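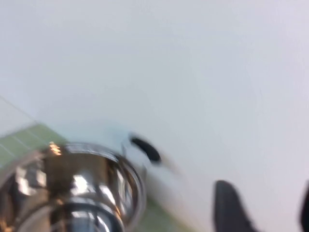 Day three of the great craft desk declutter and I remain unconvinced. The method, from a newsletter called Liltent, says a clear surface gives you a clear head. So I've got a big pale stretch of nothing next to the green gridded mat, one lump of shiny chrome in the corner, and my head is much as it was.

Zorica Krasniqi swears by it. She also paid 48 quid for the course.

Rule one is "touch each item and ask when you last used it". Fine. February. Does that mean it goes? It doesn't say.

Rule two is one drawer a day for 365 days. Who has 365 drawers?

I'll give it till 4th June. The glue is staying whatever they say.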